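Zaltwood Community School
Home | Classes | Sign up | About us | Contact

About us

Evening and weekend classes for grown-ups. Languages, bookkeeping, sewing, basic math, whatever we can find a teacher for. Two floors over the old feed store on Markavell Street, door on the side, ring twice.

Started with one English class and a borrowed whiteboard. Now 227 students on the books this term, most of them from within walking distance. No entrance test, no grades unless you want one.
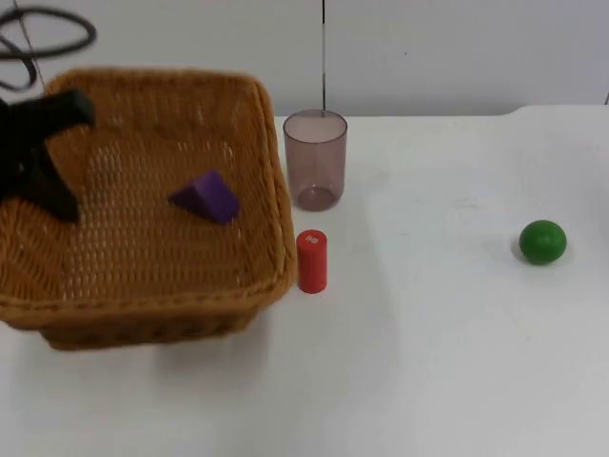
By Friederike Gerlach

I run the office, so I got the job of writing this page. Keeping it short, phones are going.

What we teach right now: English at four levels. Spanish for beginners. Bookkeeping one and two. Sewing (full, waiting list open). GED math with Vinh Ngô, Monday nights, bring your own calculator. Conversation table after the Monday class too, free, anybody can sit in, you don't have to be enroled.

Classes are small. If a class goes over we split it, or we try to. Last winter we couldn't split Bookkeeping one and people were sitting on the radiator covers. Sorry again about that.

Who's who

Béla Balogh, director. Taught high school chemistry before this. Handles the lease, the schedule and complaints.
Zamfira Ilie, English and the conversation table. Best person to ask which level you belong in.
Vinh Ngô, math. Also fixes the copier.
Dima Ghanem, sewing and Spanish.
Me, front office, sign-ups, lost keys.

Part-time teachers change by term, see the Classes page for there names.

What it costs

$95 a term for most classes. $78 if you sign up before the end of February. Sewing has a $50 supply fee on top, covers thread and pattern paper, not fabric. Payment plans, yes. Ask me, it takes two minutes and I don't need paperwork.

If money is the only thing stopping you, say so at the desk. We have a small fund.

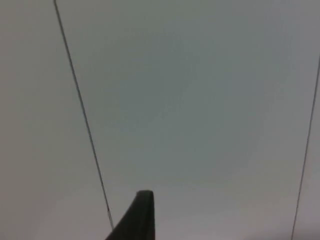
Getting here

Bus stops at the corner of Markavell and Tuvard. Parking behind the building after 5 pm, not before, the feed store lot is for customers and they do tow. Stairs are steep. Elevator is on the Tuvard side, call ahead and somebody comes down with the key.

Office open 3 to 8 weekdays. Saturday mornings when classes are on. Leave a mesage if we don't pick up, we call back same day, usually Béla.

Zaltwood Community School
Sign up for next term | Ask a question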